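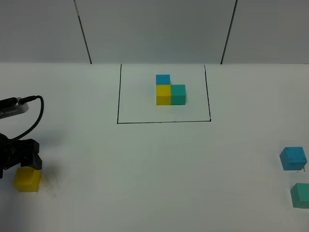

Robotics > Student Projects > Block Copying

December
By Rekha Pillai

Every student team I coach wants to say its arm "learned" to copy a pattern. I don't buy it until I see the test, so set up the test first. Draw your target box in thin black marker and put a small pattern inside. An L of three cubes in yellow, teal and blue is plenty. Keep the spare cubes outside the lines, where the arm has to go and get them.

Run 40 trials. Our club at Jestwood did 8 and wanted to call it finished. I said no. 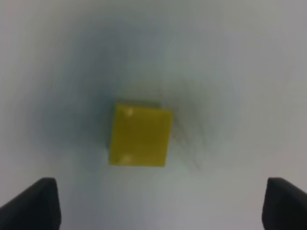
Next, turn the spare cubes a little between trials. If you always set them square to the table, you're testing your own neat habits. Write down every miss, including the ones the team wants to blame on the lighting.

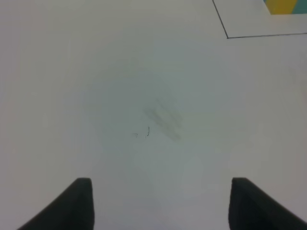 Wrist view with the fingers open. Only one corner of the target box is showing.

Check what the wrist camera has to work with at each stop. Rajeshwari Poojary thinks one camera is enough. I have my doubts, so save both views and compare.

Last, decide what counts as a pass before anyone presses start. We use right color, right spot, no gap you could slide a card into.

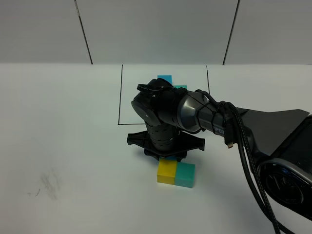
Gripper over the yellow and teal pair, seen from the fixed camera.

Score from the saved footage, and have someone from another team do it.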